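Ulgate cell simulator, by Clirden - review

I bought Ulgate to set up one arm and gripper before touching the real thing. Installation took almost 5 hours on my old PC. Placing the wrist camera is simple, and moving it costs nothing.

Two renders from the same kitchen setup:
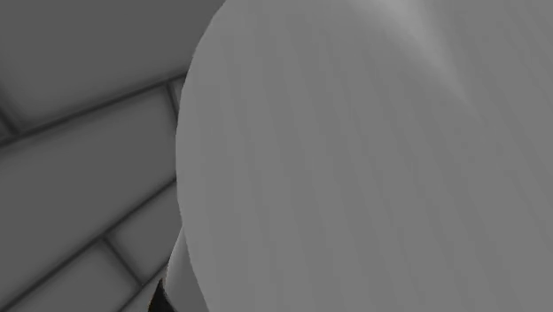
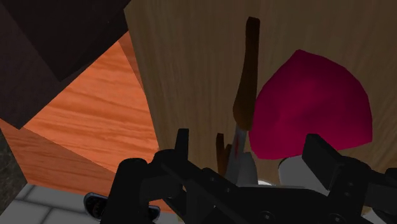
Joint limits are fiddly - I retyped mine twice on Thursday, and the manual skips them. Saved cells open quickly. At 335 pounds it's fair value, but I'd wait for the next update.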